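**Small laundry news, and one cloth looking for a good home**

Hi all! August is nearly done, which in our house means the big rag sort. I do it every year when the kids' swim stuff is finally coming off the line for good, and I always tell myself it'll take twenty minutes. It took me most of Friday morning and two cups of coffee, and I still have a bag by the back door that I haven't dealt with.

So, cleaning cloths. A few of you wrote in after the last newsletter asking how I keep microfiber from going stiff and useless, and I promised I'd get to it. Mostly I just wash it by itself! No cotton towels in there, because the lint gets into all those little loops and you'll never get it out (I've tried a lint roller, I've tried tape, don't bother). Warm water, a small squirt of plain detergent, and no fabric softener at all. Softener leaves a coating and then the cloth just pushes water around the counter. If yours have already been softened to death, run them through two washes with nothing but detergent and see how they feel. Mine came back, mostly.

I air dry them when I remember. When I don't, they go in the dryer on low and I've never had one melt, though Rodrigo Paredes swears he ruined a whole stack on high heat and he's still a bit sore about it. Low heat, people.

The other thing I did this year was stop folding them. I used to make neat little squares and line them up in the Pralero basket and they'd stay that way for maybe a day. Now they get dropped in and whoever needs one grabs one. I feel lighter already! The good ones for glass live in a separate drawer so they don't end up under the car.

I also changed my mind about color. I used to buy all white so I could bleach them, and then I never once bleached them. Now I go for the loudest ones I can find, because a bright cloth doesn't get left behind on a pale counter or thrown out with the paper towels.

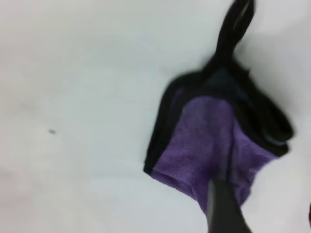
*Purple and black, fuzzy side showing. Crumpled, as promised.*

If you've got a pile of your own to sort, bring the extras to the swap table at the Beyene hall next month. Old bath towels are welcome too, stains and all, and the dog rescue will take anything we don't want. Please wash them first. And if anybody has figured out how to get candle wax out of terry, write me back, I've got one soaking in the sink right now.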